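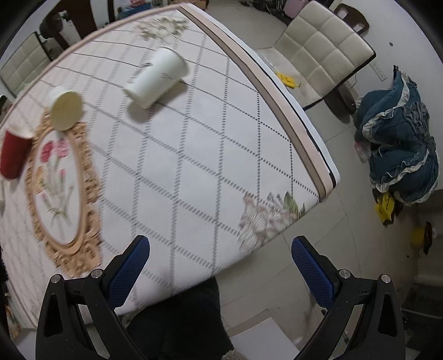 Makby Backdrop Stand Kit – portrait size

Home / Studio gear / Stands and backgrounds

In stock. Ships from our Luik warehouse, usually same day if you order before 2 pm.

Made for photographers who work out of the trunk of a car. Engagement sessions, family minis, headshots in somebody's living room. Goes up fast, comes down fast, fits in one bag.

What you get
2 light stands, air cushioned
Crossbar in four sections
Spring clamps, six of them
Sandbags, one per stand (ship empty, fill them yourself)
Carry bag with shoulder strap

Backdrop NOT included. We get a lot of emails on this one. Paper rolls and muslins are on their own page, see Grillari backgrounds.

Height
Stands lock anywhere from knee height up to well over a tall groom. For seated portraits keep it low, it's steadier. For couples standing, run the stands all the way up and bag both of them. Outdoors, always bag both. Even if there's no wind. Wind shows up.

Crossbar
Sections screw together – no push pins to lose. Use two sections for a single headshot, three for a couple, all four for a family. Full length will sag a little with a heavy muslin in the middle, normal. If it bugs you, clamp the top edge at the ends and pull it out sideways.

Paper rolls: slide the roll on before you put the bar up. Sounds obvious. The half width rolls are the ones you want with this kit, full width is too long and too heavy. For full width look at the Makby Heavy, which has a steel bar and its own bag.

Finish
Matte black all over. Doesn't throw reflections back into glasses or a ring shot like the chrome ones do. Scuffs will show silver after a season or so, a black paint marker takes care of it.

Color choices
Black only for now. Gray was discontinued, please don't order it from the old catalog, the part number still works for some reason and we just have to refund you.

Fits with
Grillari muslins, all colors
Grillari half width paper
Emetik clip-on reflectors (the clip goes on the stand, not the bar)
Most other brands' clamps if the jaw opens wide enough

Does not fit
Emetik softboxes. Different stud. You need the Emetik adapter, sold seperately.
Older Makby crossbars. Thread changed.

Care
Wipe the stands down after beach sessions. Sand in the collars will chew them up and that's not covered. Don't oil the collars, they'll slip. If one does slip, tighten the small screw on the back of the collar a quarter turn, hex key is in the bag pocket. Empty the sandbags before long storage if you filled them with anything damp.

Warranty
Two years on stands and bar. One year on the bag, zipper included. Clamps are a wear item, replacement packs are cheap. Keep your order number, we can't look you up by studio name.

Price
Kit: $80
Kit plus one Grillari muslin: $100
Muslin color is picked at checkout. If you don't pick one we send warm gray.

Studios and schools
Volume pricing starts on orders over $1000. Write to the shop address with what you need and where it's going, we'll send a quote back. Mixed orders are fine, doesn't have to be all stands.

Shipping and returns
Ships in one long box. Won't fit in a mailbox or most parcel lockers so use an address where somebody can sign. Returns within 30 days, unused, in the bag. Used is OK if something's wrong with it – send a photo of the part first, half the time we can just mail you the piece.

December orders: the week before the holidays gets slow, order early if you have minis booked.

Common questions

Can one person set it up?
Yes. Build the bar on the floor, put one end on, walk around, put the other end on. With paper on it, raise each side a bit at a time, dont run one side all the way up first.

Will it hold a flower garland?
A light one. Real greenery gets heavy, use the Heavy for that.

Carry-on?
No, bag is too long. Check it.

Spare parts
Collar screws, feet, bar sections and bag straps all listed under Makby spares. Bar sections sold one at a time.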